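# Ce que l'humidité retire au carton

Une caisse en carton ondulé quitte l'atelier avec une résistance à la compression verticale mesurée en laboratoire, sur presse à plateaux, après conditionnement à 23 °C et 50 % d'humidité relative. La valeur obtenue figure au cahier des charges. Elle décrit un état que la caisse ne retrouvera sans doute jamais au cours de sa vie utile.

Le papier est un matériau hygroscopique. Les fibres de cellulose échangent de l'eau avec l'air jusqu'à l'équilibre, et les liaisons hydrogène qui assurent la cohésion du réseau fibreux s'affaiblissent à mesure que la teneur en eau augmente. Dans les conditions normalisées, un carton courant se stabilise entre 7 et 9 % d'eau en masse. Dans un entrepôt non chauffé, en mars, il dépasse nettement cette plage et perd une part notable de sa rigidité avant même d'avoir été chargé.

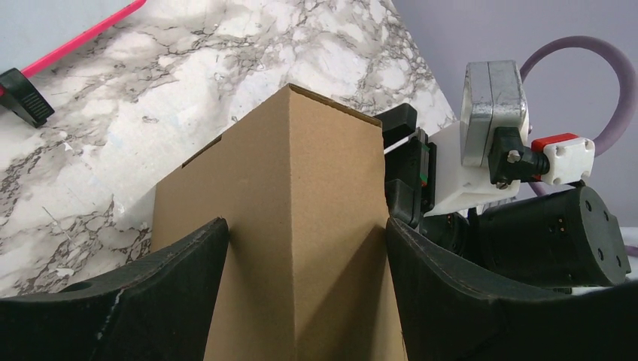 *Caisse haute en carton ondulé brun, fermée.*

## Trois papiers et une colle

La structure de base compte deux couvertures planes et une cannelure collée entre elles. L'adhésif est presque toujours à base d'amidon. Il se fluidifie mal à froid, prend vite sous la chaleur des tables de séchage, et reste sensible à l'eau s'il n'a pas reçu de résine additionnelle. Le délaminage observé sur les palettes stockées en extérieur vient le plus souvent de là.

La compression verticale d'une caisse dépend de quatre grandeurs : la résistance du carton sur chant, la rigidité en flexion, le périmètre et, dans une moindre mesure, la hauteur. Les arêtes portent l'essentiel de la charge. Le centre des panneaux se déforme tôt et reporte l'effort vers les angles, d'où la sensibilité des caisses aux défauts de rainage. Une rainure décalée de deux millimètres suffit à désaxer un angle.

Les découpes posent un problème voisin. Une poignée ou une aération placée au milieu d'un panneau coûte peu. La même ouverture rapprochée d'une arête coûte beaucoup plus, et les catalogues des fabricants mentionnent rarement l'écart.

## Un essai sur neuf semaines

L'atelier Tidetti, qui fabrique des caisses pour l'expédition de pièces mécaniques, a suivi un lot de 289 unités identiques, réparties entre deux dépôts. Le premier, à Bucur, est chauffé. Le second, à Trukow, est un hangar ventilé, sans régulation. La résistance initiale moyenne atteignait 3000 newtons. Au terme des neuf semaines, les caisses de Bucur n'avaient presque pas bougé. À Trukow, la moyenne avait baissé d'un tiers et la caisse la plus faible a cédé à 958 newtons.

« La moyenne ne m'intéresse pas beaucoup, explique Grigore Cârstea, responsable des essais chez Tidetti. Une pile s'effondre à partir de sa caisse la plus faible, et c'est elle qu'il faut dimensionner. » L'exemplaire en cause avait passé les neuf semaines au premier rang, contre une paroi froide, avec un cycle de condensation presque quotidien.

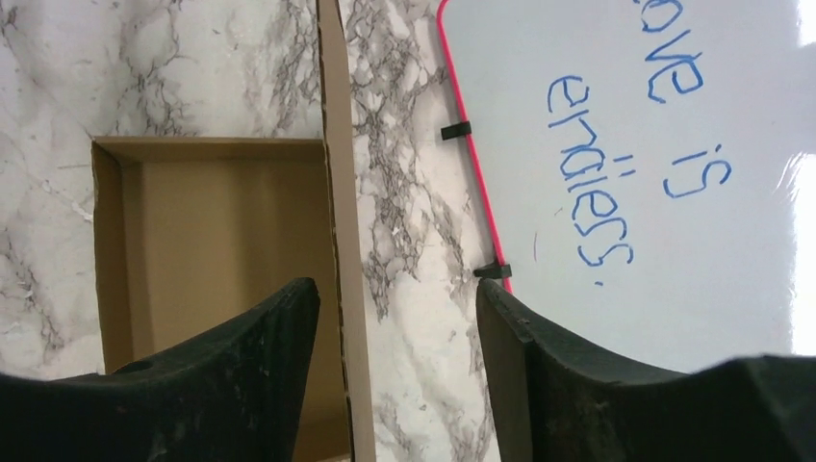

Les cycles sont plus pénalisants qu'une humidité constante, même élevée. Sous charge permanente, chaque variation accélère le fluage : les liaisons se rompent, se reforment dans une position légèrement différente, et le panneau conserve une part de la déformation. Le phénomène est décrit depuis longtemps pour le bois de charpente. Son transfert au carton a été plus lent, en partie parce que les durées de stockage étaient courtes et les coefficients de sécurité généreux.

Ces coefficients se réduisent. L'allègement des grammages, recherché pour des raisons de coût matière et de transport, a consommé une bonne partie de la marge. Chez Tidetti, le coefficient appliqué au calcul de gerbage tenait jusqu'ici compte de la durée et du mode d'empilement, sans terme propre à l'humidité. Il en comporte un désormais, établi par dépôt.

## Mesures correctives

Plusieurs solutions existent, d'efficacité inégale. L'ajout de résine dans la colle limite le délaminage sans rien changer au comportement des papiers. Les couvertures en fibres vierges résistent mieux que les couvertures recyclées, à grammage égal. Les traitements de surface ralentissent l'échange de vapeur ; ils ne modifient pas l'état d'équilibre et perdent leur intérêt au-delà de quelques jours d'exposition.

L'alignement des piles reste le levier le moins cher. Un empilement croisé stabilise la palette mais fait reposer les arêtes d'une couche sur le milieu des panneaux de la suivante. En colonne, les angles se superposent et la charge descend directement. Le dépôt de Trukow est passé en colonne avec intercalaire toutes les deux couches. Une seconde campagne, sur le site d'Odden, porte sur des caisses à double cannelure ; les relevés hygrométriques y sont pris à six heures du matin, au point le plus froid du bâtiment.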